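The Spare Parts Bench: Gallery

Welcome to the bench pages! If you have found your way here from the Ballance shed newsletter, hello, and if you have come looking for the switchboard restoration, that lives on the Hostier pages and has its own menu.

This gallery is for the small stuff. Breakers, contact blocks, push-button boxes, tape, and the trays we sort them in. I have loved electrical bits since I was nine, when my uncle let me unscrew a dead doorbell on the kitchen floor, and I still get a little thrill from a good solid toggle. A miniature breaker is such a neat thing to hold. All that cleverness packed into something you could lose in a coat pocket (I have, and it went through the wash).

We took on the leftovers from the old Ouali workshop in October, 1000 pieces by the handwritten list that came with them, in 44 cartons, and the list was very nearly right. Since then it has been tray work, most evenings, with the radio going.

A word on the paper. We cover the white table in brown before we start, because pale grey and white housings simply vanish on a white top, and against brown everything shows up, even a stray terminal screw. It creases a bit. We smooth it down and carry on. Selma Stan worked that out in the first week and I wish I had thought of it years ago, back when I was sorting on a cream laminate counter and finding screws with my elbows.

Red tray and blue tray, tape in the red one

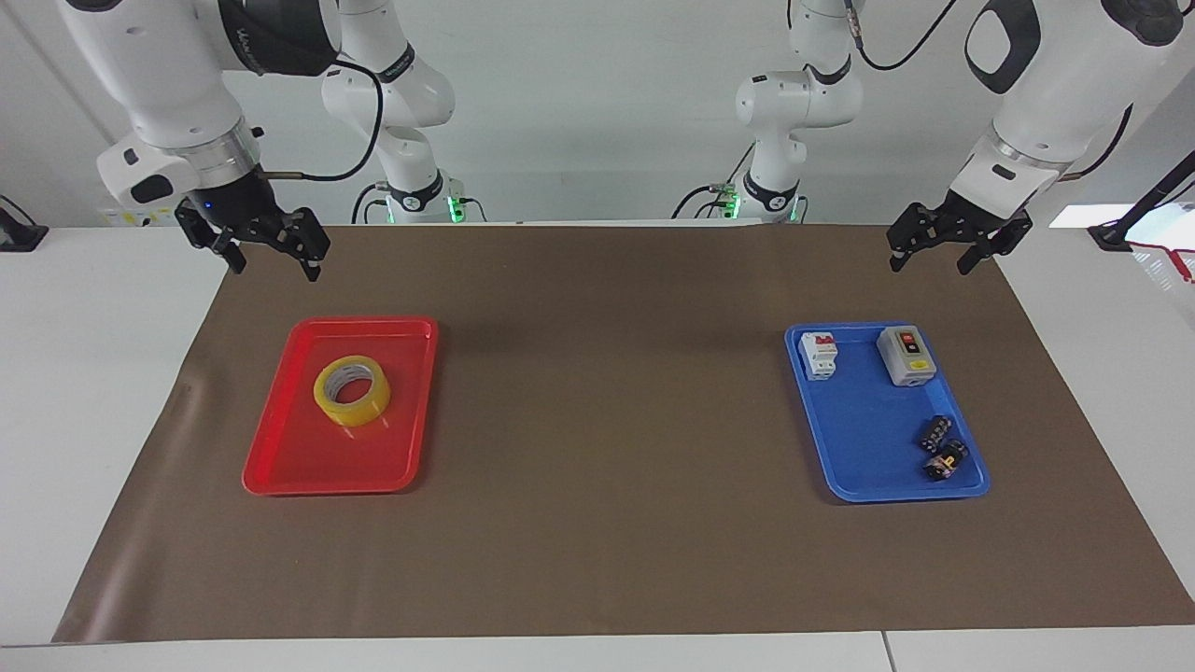 Trays beat boxes for this, and I will happily argue the point with anyone. You want a low rim so your fingers can get in from the side, and you want rounded corners so small things don't wedge themselves. Colour matters more than I expected too. We tried a set of clear ones from Rulon and they were lovely, very sturdy, but I could never remember which was which by the end of the night. With strong colours you can say "pop it in the red" across the room and it gets there.

Our method, for those who have asked:

Everything unsorted goes in together. Tape, switches, breakers, whatever came out of the carton. Then one item at a time gets picked up, looked at properly, and moved. You read the rating off the front and check the screws, and if there's a toggle you have a look for cracks in it. Nothing gets connected to anything at the bench, and nothing gets called good here either. Testing is a separate job for a licensed person with the proper gear, and our bench labels say "sorted" in large letters so that it can't be mistaken for "safe".

Packing tape counts as a tool and lives with the parts while we work. If it goes back on the shelf I spend half the evening walking to the shelf.

Push-button boxes are my favourites and I make no apology for it! Green over red, ON over OFF, a design so plain that anyone can read it in a hurry. The lettering wears on the older ones and it's a real pleasure to come across one where it's still crisp. Contact blocks are the opposite. They all look alike until you have handled a few dozen, and then suddenly you can tell them apart by the terminals, and it feels like learning to recognise birds.

The blue tray with its mixed lot, red tray waiting 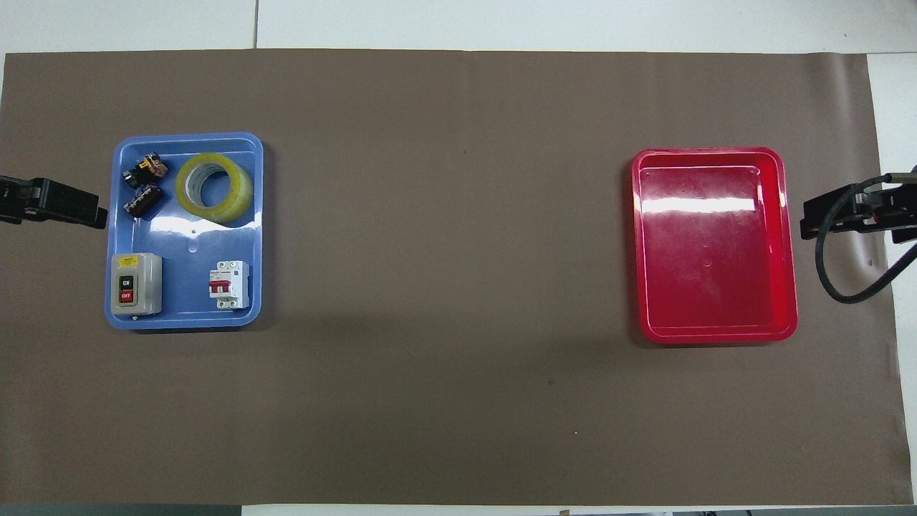
Dexter Lindgren wrote in to say that he sorts by terminal type first and function second, and that it halves the time he spends hunting for a match later. His other tip was to keep contact blocks away from anything heavy, after a box of his travelled across town under a transformer and arrived as crumbs. Good advice on both counts, Dexter, and I am going to try the terminal method on the next carton.

The next sorting night is 27th June at the Ballance shed, upstairs, and we can fit 2 more people at the table. Bring reading glasses if you use them, as some of the print on these housings is tiny. Tea and biscuits are on the windowsill. Please don't put your mug on the brown paper.

More pictures when the next lot of cartons is open. There's one marked "odd sockets" that I have been saving up for ages.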